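Plumoso hand-held gripper: four months in, one proper fault, still a fan

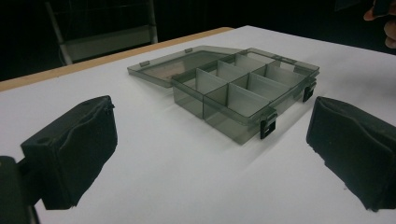
I've been using the Plumoso to record small sorting and packing jobs for our arm at Printhorpe, and I'll say up front that I love this thing. It's light, it fits my hand, and the trigger has such a nice even pull that I stopped thinking about it after the first morning. Hinged lids, dividers, little black snap latches: it copes with all of them far better than the Kettani I had before (which I never warmed to).

Now the fault. At cycle 277 of a lid-closing run, the right finger stopped coming back when I let go of the trigger. It stayed pinched, with the edge of my thumb in it. No blood, but I had a bruise for a week and said some words that Anju Solanki heard from the kitchen!

We took it apart that afternoon. The foam sleeve had crept down the finger and a fold of it had worked into the slide, so the return spring was pushing against a wad of foam. Mine had been creasing along the top for a while and I'd ignored it. The manual says to check the sleeves every 200 cycles, and there it is on page 7, under cleaning, where I'd never have looked. I think it belongs on the front page beside the trigger warning.

What bothered me more was the recording. The log showed the finger as fully open the whole time it was jammed, as the sensor reads the trigger and not the finger. Josphat Mugo went back through the run and found 4 more cycles where the finger had lagged badly. All of them went in the bin. If they'd gone through to training, the arm would have learned to let go late, and I don't fancy that next to anybody's hand.

I wrote to Plumoso and got Younes Ghoneim, who was terrific. He didn't argue, sent new sleeves with a stiffer cuff, and told me a finger sensor is planned for November. The new sleeves haven't budged so far.

So would I buy it again? Yes, gladly, and I've asked for a second one. Check the sleeves before each run, keep your free hand out of the jaws, and swap the foam as soon as it bunches. Four stars from me, and the fifth when that sensor turns up.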